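3.2 Sorting loose items on a shared table
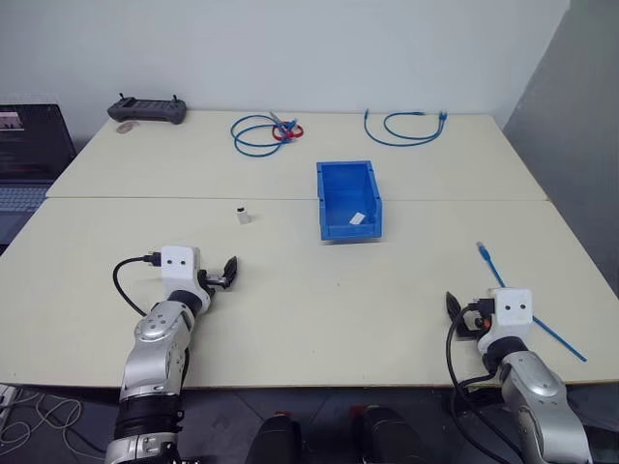
Figure 3. Blue cables, a handheld controller and an open blue bin on the tables.

The Venholm study looked at how loose items pile up on shared tables. Cables were the most common of the 295 items logged, at 85. They were slow to put away when left in wide loops, as in Figure 3. Doucet's June trial used one open bin per work area, and we kept that rule. Small parts were logged separately from cables.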